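阅读时间：约6分钟

第七讲 机器到底能不能替我们干活了？（讲义，课前请先翻一遍）

上回下课的时候有同学追着问我，说老师你讲了六讲的抓取和规划，我家的碗什么时候能有人洗？哈哈，这个问题我每年都被问，每年的回答都得改几个字，所以今年干脆单开一讲。

先说我的结论，省得你们等：分活儿。有的活儿机器早就干得比人好，有的现在勉强能干，有的我觉得我退休前都看不到（我离退休还有好些年呢）。麻烦在于，难不难跟我们直觉里的“难不难”几乎对不上。拧螺丝、贴标签、码箱子，听着是技术活，工厂里早就自动了。把一团刚从烘干机里掏出来的衣服分开叠好，五岁小孩都能凑合，机器却要磨蹭半天。

我习惯拿三个问题去套一件家务或者车间里的活：

东西会不会变形？毛巾、电线、塑料袋都会，盘子不会。
位置事先知不知道？流水线上知道，你家茶几上不知道。
搞砸了要赔多少？叠歪一件T恤没人哭，摔一个砂锅就不好说了。

三个问题都答得好看的活，基本已经有人在卖设备了。只要有一个答得难看，你就得小心看演示视频。顺便说一句，看视频请先找角落里有没有写倍速！我见过八倍速的叠衣服，配的音乐还特别欢快。

五月份我跟Marisa Rizzi吵过一次（友好地吵，喝着咖啡）。她在Greco那边做产线，觉得家用机器人全是噱头，钱应该花在车间。我说车间也没那么乐观，你们那条线上，凡是跟线缆有关的工位，不还是坐着人吗？她没接话，把话题岔到食堂去了。不过她讲的一个数我记下来了：他们有个插接工位，试跑了2,316次，一次成功的占74%。乍一听还行吧？可你想想，剩下的那些都要有人走过去处理，走过去的这个人，跟原来坐在那儿的人，工资是一样的。这笔账大家课上算一算，我会叫人上来写。

家里的情况更散。Abilio Valcárcel去年在自己厨房里试过Zelunar的一台样机，任务就一个，收拾洗碗机。他给我的评价是“盘子很好，勺子灾难”。勺子又薄又反光，还喜欢叠在一起，相机看不清，夹爪也捏不稳。他最后是把勺子单独拿出来自己收的，等于家务没少，多了个步骤。

好，说到车间里我最喜欢拿来讲课的一类活：拆装电脑。旧机器翻新、服务器换件，这种活量很大，人干久了腰疼眼花，按理说最该交给机器。机箱是硬的，主板是平的，内存槽的位置有图纸，看起来三个问题都答得不错。
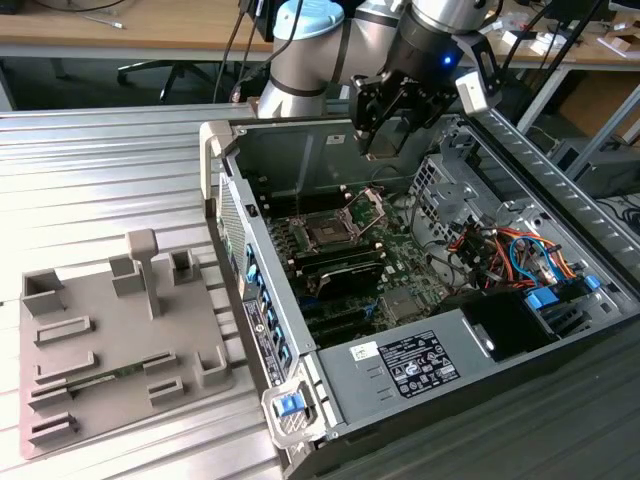 可是真做起来，麻烦全在缝里。内存条要对准缺口，要垂直往下压，两头的力还得差不多，压歪一点点就卡住，再使劲就可能伤到插槽。人手靠的是那一下“咔嗒”的感觉，机器光靠相机是摸不到的，得有力反馈，还得知道什么时候该停下来重来。然后是线。机箱里的线没有两台是一样的走法，挡住了怎么办？拨开。往哪儿拨？拨完它弹回来呢？我带的小组在这上面耗了60天，最后的办法很土：先由人把线归拢好，再让机械臂上。

所以夹具很重要，大家别嫌它没有技术含量。零件放进固定的槽里，朝向统一，等于帮机器把第二个问题提前答掉了。Takeo的工程师跟我说过，他们报价单上夹具和调试加起来比机械臂本身还贵，我一点都不吃惊。反过来讲，家里为什么难？你总不能给每只袜子做个托架吧。

还有一点常被忽略：换型号。同一套程序，今天这个机箱能用，明天换一款，卡扣换了方向，可能就得重新示教。Trustow的做法是多收示范数据，一个动作录2,000条，指望模型自己学会通融。有没有用？我看过他们的内部分享，见过的型号进步很明显，没见过的型号还是时好时坏。我个人偏乐观，但你们不必跟我一样。

课后作业：挑一件你自己每周都做的家务，用那三个问题写一页纸，说清楚卡在哪一步。请写具体的步骤，不要写“感知能力不足”这种话，我看了会打回去的。另外想一想，如果允许你改造家里的一样东西来迁就机器，你改哪样？下次课先讨论这个，再讲力控。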